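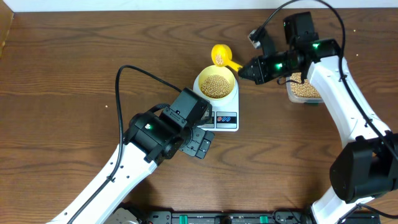 4.3 Pesagem de grãos com a célula de dois braços

Esta seção aplica-se à célula Betiveck montada em bancada fixa. Leia antes a seção 4.2 (zona de exclusão) e confirme que o botão de parada está ao alcance do operador.

Preparação

1. Coloque a balança sobre a bancada, com o painel voltado para a base dos braços.
2. Ponha a tigela vazia no prato e zere a balança com a tara.
3. Deixe o recipiente de estoque do lado do braço que segura a concha.
4. Verifique se os cabos dos dois punhos têm folga em todo o percurso. Um cabo esticado deve ser refeito antes de ligar os motores.
5. Retire grãos soltos da superfície.

Nota: a tara deve ser repetida sempre que a tigela for trocada.

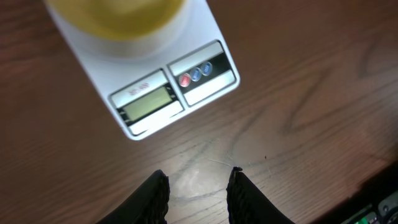
Posso mover a balança depois de gravar as posições?

Só com os motores desligados. Em seguida, repita a calibração da seção 3.6, pois as posições gravadas deixam de valer.

Execução

6. Afaste-se da bancada e ative o modo lento.
7. Acompanhe o primeiro ciclo inteiro com a mão junto ao botão de parada.
8. Confira a altura da concha em relação à borda da tigela. A distância mínima em deslocamento é de 18 mm.
9. Despeje em porções pequenas até chegar ao valor da receita. O limite por pesagem é de 400 g.

CUIDADO: nenhuma garra pode tocar a balança durante a leitura. O contato altera o valor e pode forçar a célula de carga. 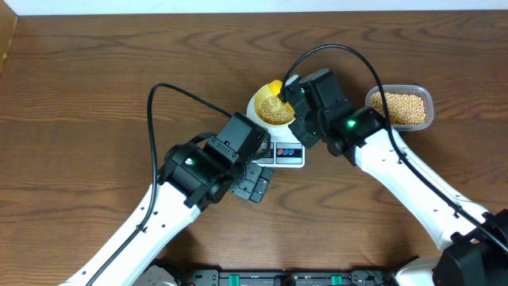

10. Aguarde 2 segundos com os dois braços parados antes de registrar o peso.
11. Anote o valor na ficha 543, com a hora e o nome do operador.
12. Se a leitura oscilar, descarte-a e repita a partir do passo 10.

CUIDADO: não recolha grãos com a mão enquanto os motores estiverem energizados, mesmo em pausa. A pausa mantém o torque nas juntas.

Alterações de velocidade ou de limite de carga exigem autorização escrita de Denise Lockwood. Desvios na leitura devem ser comunicados a Roy Parsons no mesmo turno.

Continua em 4.4, Limpeza e desligamento.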